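ITMONT TENANTS ASSOCIATION
Minutes of the general meeting, 22 Oct 2025

1. Minutes of the previous meeting
Approved with one correction to the Zavala Street parking item.

2. Winter bedding
The association received 131 requests for bedding from residents of Himgate House. Purchase of further blankets was approved up to a limit of $2,000. Residents who have already received an item may apply again in January.

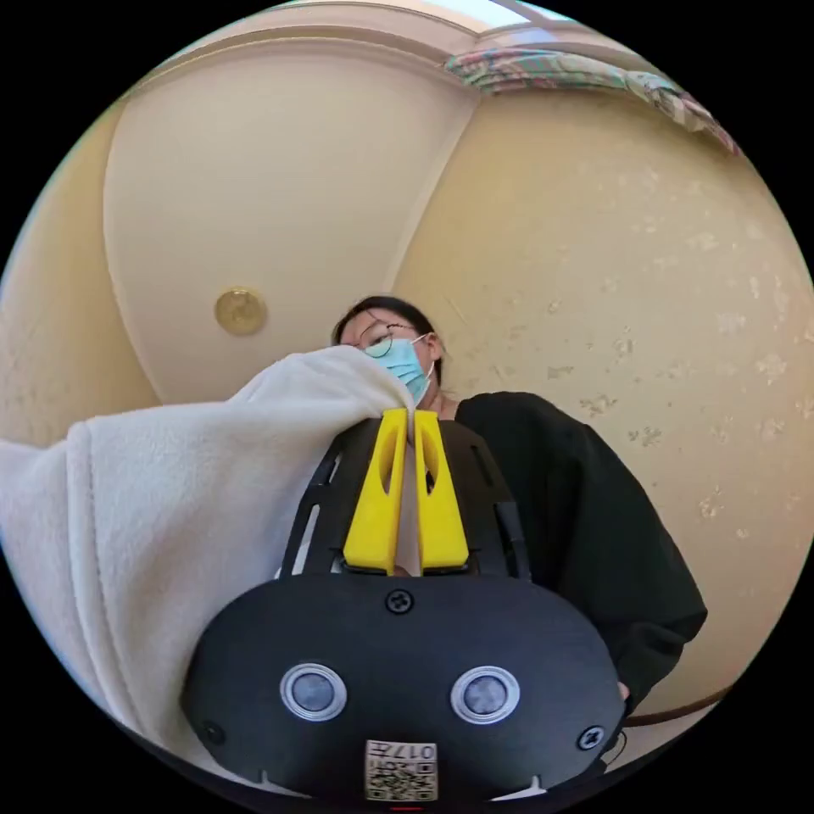 White fleece blanket

3. Heating
Buner Property Services reported that radiators on the upper floors have been bled. Two apartments remain without steady heat. The firm is to provide a written repair schedule. Members asked that notices be posted in the lobby as well as sent by email.

4. Window drafts
Members discussed drafts in the smaller rooms. The landlord has agreed to inspect window seals on request.

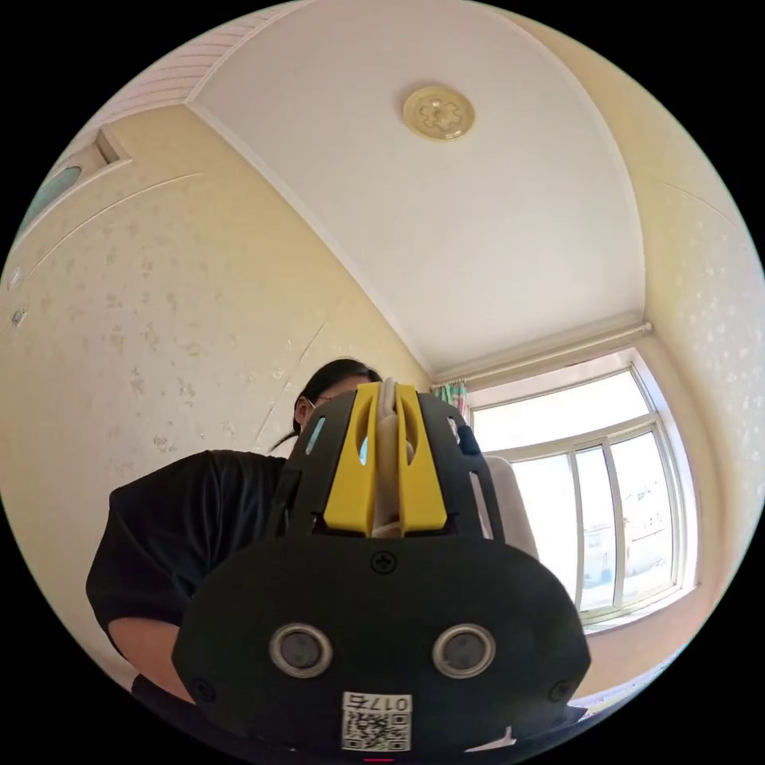

Requests for inspection are to be made in writing and must list the apartment number and the room concerned. A motion to spend $200 on sealing strips was carried, with one abstention.

5. Other business
The laundry room hours were deferred to the next meeting.

The meeting was adjourned at 8:40 p.m.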